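How to make toasted breadcrumbs from stale bread

Most households throw away more bread than they think. I started keeping a note of it when we lived in Clorby and the heel of nearly every loaf was going in the bin. Toasted crumbs use all of it, they keep well, and they are much better than the orange ones sold in tubs.

What you need

Stale bread, any kind that isn't sweet
A baking tray with a rim
A food processor, or a box grater
A large bowl
A jar with a tight lid

Which bread to use

Plain white and sourdough give the most useful crumbs. Wholemeal works but browns faster, so watch it. Seeded bread is fine if you don't mind the seeds, which can catch and taste bitter. Leave out anything with fruit or a sugar glaze. If there is mould on any part of a loaf, throw the whole loaf away.

Drying the bread

Tear the bread into pieces the size of a walnut and spread them over the tray in one layer. Leave the crusts on. Put the tray in the oven at 120C for 40 minutes, turning the pieces halfway through. Sourdough may want another ten minutes.

Take out the biggest piece and break it open. It should snap, and the middle should feel the same as the outside. If it bends, put the tray back. Let everything cool fully before you grind it — warm bread turns to paste against the blade.

Grinding

Fill the food processor no more than half full and pulse in short bursts. Stop when the crumbs are a little larger than you want, as the last few pulses work quickly. With a box grater, use the coarse side and hold the bread by the crust.

For an even crumb, shake the lot through a colander and grind whatever stays behind. My neighbour Thitima Boonyarit keeps the coarse bits separate and uses them on top of macaroni cheese, and I now do the same.

Toasting

Turn the oven up to 160C. Put the crumbs in the bowl, add 2 tablespoons of olive oil and a good pinch of salt for every 200g, and rub the oil through with your fingers until there are no damp clumps. Spread them on the tray again and toast for 13 minutes, stirring twice. The edges colour first, so drag them into the middle each time you stir.

Tip the crumbs out of the hot tray as soon as they are done. They will carry on cooking if you leave them there.
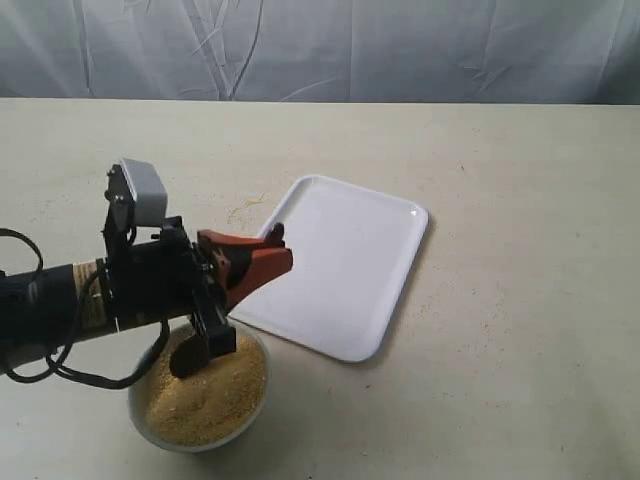
A golden-tan colour and a fine, even grain are what to aim for.

Storing

Once cold, the crumbs go into the jar. They keep for up to 2 weeks in a cupboard and three months in the freezer. You can use them straight from frozen.

If they soften, five minutes in a low oven will usually bring them back. Throw them out if they smell of old oil.

Ways to use them

Fry a handful with garlic and scatter over pasta. Mix with grated lemon rind for fish. Stir into meatballs in place of fresh bread, using a third less and adding a spoonful of milk.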